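Suchbegriff eingeben Suche

Tag der offenen Tür bei Cascombe: Simulation statt Werkbank

Am Mittwoch hat Cascombe seine Entwicklungsräume für Besucher geöffnet. Angemeldet waren 62 Personen, geführt wurde in kleinen Gruppen. Unsere begann um halb drei im ersten Stock, wo an der Software für zweiarmige Roboter gearbeitet wird.

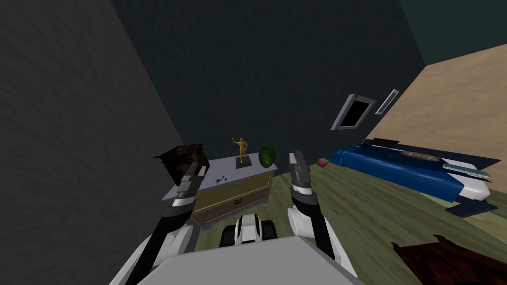

Mohcine Kabbaj leitet die Abteilung und hielt die Einführung kurz. Geübt wird zunächst am Rechner, in nachgebauten Wohnräumen. Vorgeführt wurde ein Schlafzimmer mit Bett und niedriger Kommode, auf der eine goldene Statuette und eine dunkle Holzkiste stehen. Insgesamt hat die Firma 71 solcher Räume angelegt, das Programm dafür heißt Nonora.

Auf einem zweiten Monitor ließ sich der Ablauf anhalten und zurückspulen. Kabbaj nutzte das mehrfach, um Fragen zu beantworten.

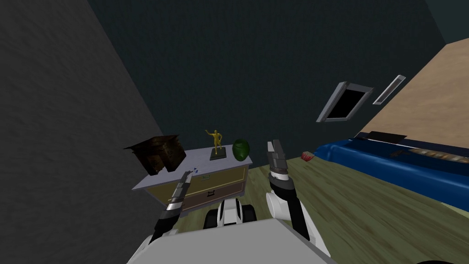

Eine Besucherin wollte wissen, wie viele Durchläufe ein Programmstand braucht, bevor er an die echte Maschine geht. Die Antwort: 400, über Nacht gerechnet. Für die Auswertung ist Rhiannon Kneath zuständig. Sie zeigte uns ihre Tabellen, die auf dem Beamer leider kaum zu lesen waren.

Danach ging es um die Ansichten vom Handgelenk, mit denen das Greifen beurteilt wird. 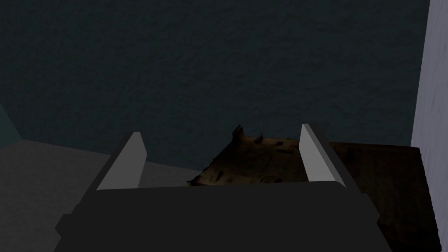 Der geöffnete Greifer in der Simulation, dahinter ein braunes Objekt.

Nach einer Kaffeepause im Flur folgte der zweite Teil, wieder mit Ansichten aus der Nähe. Wer wollte, durfte sich an den Arbeitsplatz setzen und die Wiedergabe selbst steuern.

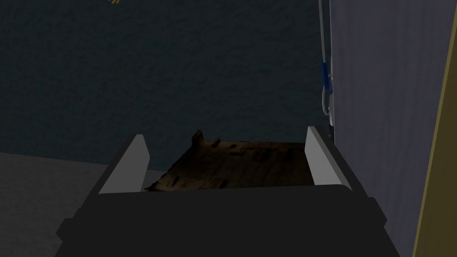

Text: Ottilie Wieser

Die Führung endete nach gut einer Stunde. Die Werkstatt im Erdgeschoss war nicht Teil des Rundgangs, dafür gab es am Ausgang ein Faltblatt mit den offenen Stellen. Parken kann man hinter dem Gebäude, die Zufahrt ist schlecht ausgeschildert. Der nächste Termin ist für Februar geplant, eine Anmeldung ist wieder nötig.

Diese Website verwendet Cookies. Einstellungen Akzeptieren

Kontakt | Impressum | Datenschutz | Nach oben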